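플루카노 대나무 뚜껑 티슈 케이스

노르니에르 리빙 / 수납 / 테이블 소품

플루카노는 식탁이나 베란다 테이블에 두고 쓰는 티슈 케이스입니다. 흰 바탕에 어두운 점무늬가 들어간 플라스틱 본체에 대나무 뚜껑을 얹는 구조이며, 휴지는 뚜껑 가운데의 타원형 구멍으로 뽑아 씁니다. 디자인은 오다이르 푸르타두가 맡았습니다.

본체 안쪽에는 얇은 흰색 칸막이가 세로로 서 있습니다. 한쪽에는 휴지를, 다른 쪽에는 리모컨이나 펜 같은 작은 물건을 넣을 수 있습니다. 칸막이는 본체에 고정되어 있어 분리되지 않습니다.
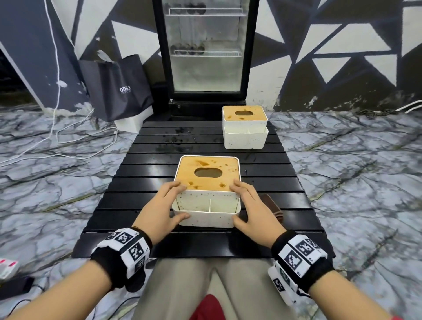
읽는 시간 약 2분

뚜껑 열기와 리필
뚜껑은 경첩 없이 본체 위에 올려놓는 방식입니다. 양손으로 케이스 양옆을 잡고 뚜껑을 위로 들어 올리면 칸막이와 안쪽 공간이 드러납니다. 휴지를 채운 다음 첫 장을 구멍 밖으로 조금 빼 두고 뚜껑을 다시 맞춰 얹습니다. 케이스를 옮길 때는 뚜껑만 잡지 말고 본체를 받쳐 주십시오.

대나무 뚜껑 관리
커피나 간장이 묻으면 짙은 갈색 얼룩이 남을 수 있습니다. 마른 천으로 바로 닦고, 남은 자국은 물기를 꼭 짠 천으로 결을 따라 닦습니다. 물에 담그거나 식기세척기에 넣지 마십시오. 오래된 얼룩은 완전히 지워지지 않을 수 있으며, 이 경우 뚜껑만 따로 구입할 수 있습니다.

본체 관리
중성세제를 푼 미지근한 물로 씻고 완전히 말린 뒤 휴지를 넣습니다. 슬랫 상판 테이블에 둘 때는 상판의 물방울을 먼저 닦아 주십시오. 거친 수세미는 표면에 흠집을 냅니다.

구매 안내
구성: 본체 1개, 뚜껑 1개 (휴지 별도)
교환 및 반품: 수령 후 35일 이내, 미사용 제품
뚜껑 보증: 갈라짐과 휨에 한해 90일, 얼룩은 제외
교체용 뚜껑 배송비: 2,000원
같은 제품을 두 개 이상 주문하면 한 상자에 포장해 보냅니다.

함께 보는 제품: 브란당 냅킨 홀더, 힐로브 테이블 매트

5월 주문분부터 뚜껑 안쪽에 제품명이 각인되어 출고됩니다.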